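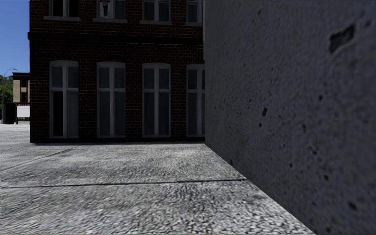 The small delivery robot that Pamon has been promising for the spring is learning its manners in a town that was built on a computer, and after a long and very pleasant Wednesday in its company we can report that the lessons are well under way. Medidis, the firm that looks after the teaching side, has drawn up a list of 200 short walks through the simulated streets, and every one of them is steered by a person with a hand controller so that the learning system has something sensible to copy. Some of the walks are harder than you might think. One corner has a brick building in deep shade with a pitted concrete wall running right up to it, and a learner that has only ever seen bright, open pavement tends to dither when the light drops away like that. The people at the controls are asked to carry on at an ordinary pace, keep a fair distance from the wall and make their turn in good time - no showing off, and no stopping to admire the brickwork.

Each walk is saved together with the steering that went with it, and a second person then watches it back before it joins the collection. Walks with a wobble in them are not thrown away, we were pleased to hear, but are put to one side with a note saying where the trouble began, as these will be wanted later when the system is taught how to get itself out of a muddle. The team at present has 12 drivers, most of them working mornings, and there is a good deal of friendly argument over the tea about how close is too close when passing a post.

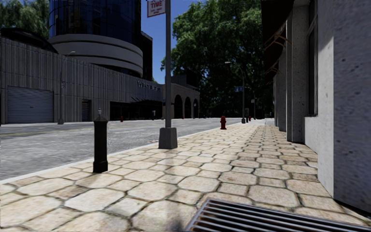 One of the simulated streets, with a bollard, a signpost and a hydrant along the kerb.

The busier pavements are next on the list, and they call for more patience, what with all the street furniture to be passed politely and drain covers to be crossed at a slant. Wegener, which is supplying the wheels and motors for the real machine, has asked for 100 extra walks over uneven paving, and the drivers have already handed in 99 of them (the last was being done again when we left, after a kerb was clipped).

A first outing on real ground is planned for September, in the private yard at Gurwood, where there will be a person walking alongside the whole way. Readers who would like to try an hour at the controls before then can leave their details at the Medidis front desk, which is open until four.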